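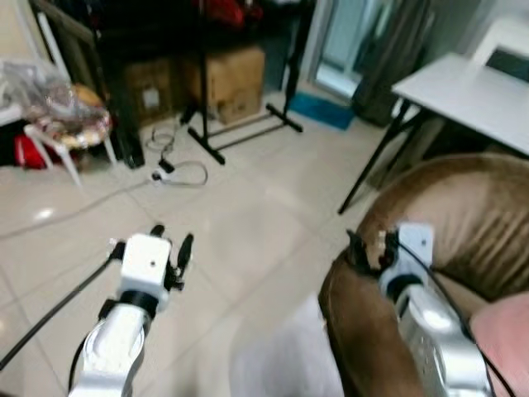
Two-arm build, progress notes

The two-arm build in the shared workshop at Hakby has moved from bench tests to work on cloth. These notes cover the changes made since the last issue, the faults that remain open, and the parts we still need. Members who only want the booking rules can skip to the end.

Arms and mounting

Both arms now run from the same supply. The left arm was previously on a bench unit that limited its current, and it sagged whenever the elbow was held out for more than a few seconds. The sag is gone. What remains is a small difference in stiffness between the two sides, most of it in the joint directly behind the wrist. We swapped the wrist units left for right and the difference stayed on the same side, so the wrist units are not at fault. The bracket at the shoulder is the next suspect. It was drilled by hand and two of the holes are slightly oval. A replacement has been drawn up and will be cut when the mill is free.

The cables to the grippers run along the outside of the arms. Routing them inside would look better but would mean taking down each joint to change a connector, and we have changed connectors often enough to prefer the outside. The only rule is to leave a loop at the elbow big enough for full extension. Check it by hand with the power off before the first run of any session. A loop that is fine with the arm folded can be too short with the arm raised.

Grippers

The grippers are two-finger units. The original pads were hard and smooth and did well on blocks and boxes. On fabric they slid off. We tried three replacements:

Silicone sheet, glued on. Good grip, but the glue let go at the tip after one evening.

Heat-shrink tube over the finger. Quick to fit and quick to replace. Wears through at the edge.

Cast rubber pad, screwed on. Slowest to make and the best so far. The screw heads must sit below the surface or they catch on threads.

The cast pads stay on for now. The mold is in the drawer under the drill press with the mixing ratio written on the lid. Please put it back there.

Closing force is set in software. We have it at 68 percent of maximum for heavy fabric with pile, such as velvet, and lower for thin cotton. Velvet is awkward because the pile compresses first and the motor current rises before the fingers have hold of the backing. The controller reads that rise as a firm grip and stops closing. The present fix is a short delay: after the first rise in current the fingers wait, then close a little more. It is crude. A better method would look at finger position and current together, and there is a branch in the repository that does this, but it has not been tested on both arms.

Rolled edges are easier than flat ones. A flat hem lying against a surface gives the fingers nothing to get around, and the lower finger tends to push the cloth away. With a rolled edge, approach along the roll and close across it. Approaching end-on works less often and puts a side load on the wrist.

Control software

We are using Rallell for the motion side, with a thin layer of our own on top. The layer does three jobs: it holds the joint limits, it keeps the arms from entering the same space, and it writes the log. The limits were changed last month and the old file was left in place under a similar name. If the arms stop well short of where they should, check which file was loaded. The correct one ends in "b".

The shared-space check is conservative. It treats each forearm as a cylinder wider than the real part, to allow for cable. As a result the arms cannot bring their grippers together for a hand-to-hand pass when the elbows are low. Raise the elbows first. We may replace the cylinder with a closer shape later, but not before the cables are clipped down properly.

Timing between the arms has been tidied up. The right side used to lag by 75 milliseconds, traced to a logging call in the wrong loop. Moving it out removed nearly all the delay. Log files are also smaller, and a long session no longer fills the card.

Open faults

The head view washes out when daylight comes straight in through glass. Fixed exposure helps. Automatic exposure should stay off.

The left wrist reports a temperature warning on start that clears by itself. Probably a bad sensor. Stop if it comes back during a run.

The stop button on the longer lead has an intermittent contact. Use the short lead until it is rewired.

Parts wanted

4 shoulder bolts with the full unthreaded length
Spiral cable wrap, black, any length
Fabric offcuts with pile, hemmed if possible
One spare Clindeck motor driver, or a dead one for its connectors

Donated parts go in the Shukla bin by the parts shelf. Label them, including anything known to be broken.

Using the arms

Book the floor space as well as the controller. Keep out of reach while the arms are powered, and have a second person at the stop button for any new motion. Move loose leads clear of your walking path before starting. At the end of a session, lower both arms onto their rests before cutting power; they do not hold position without it. Write up faults in the log the same evening, with the name of the limits file in use.

The next write-up is planned for November and will cover the new bracket and the combined grip test.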